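Borby adds galley version to its family cruiser line

Boat builder Borby will offer its mid-size family cruiser with a full galley starting in October, the company said. The new version, called the Borby 369 Galley, uses the same hull as the open model and will be built at the company's yard in Zevville.

The galley runs along the port side of the cabin and takes the place of one of the two single berths. It comes with a two-burner stove, a top-loading fridge and a sink with a cover that doubles as a cutting board. Fresh water capacity goes up to 64 gallons.

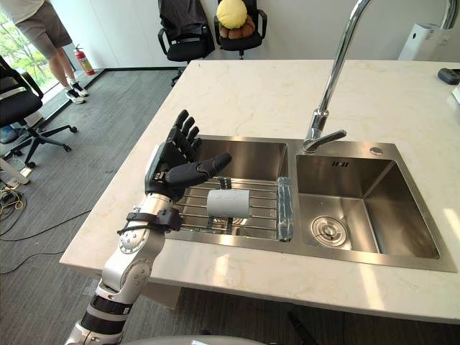 A double sink with a wire drying rack across the left basin.

"Owners were staying out two and three nights and cooking on the swim platform," said Yurani Puma, who heads product planning at Borby. "They asked for a proper place to make dinner and wash up."

The extra weight sits low and forward of the helm. Borby moved the fuel tank aft to keep the trim close to that of the open boat. Top speed has not been published. Sea trials are still going on with the standard engine, and the yard expects to post numbers before the first deliveries.

Cabin windows are now supplied by Zwahlen, and the deck covering is Flendex in gray or sand. A bow thruster, cabin heater and second battery bank are on the options list.
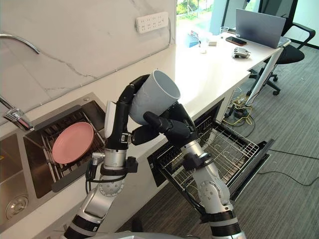 A light gray mug held in front of a kitchen counter.

Dealer Ynyr Pumphrey said he has taken deposits on two boats without having one to show. His yard will get a demo boat once trials are done.

The galley package adds $4,000 to the price of the open model. Owners of existing boats will not be able to have it fitted later, as the cabin floor is molded differently.

Borby has built 109 of the open boats so far and plans to keep both versions in production. Orders can be placed through dealers now.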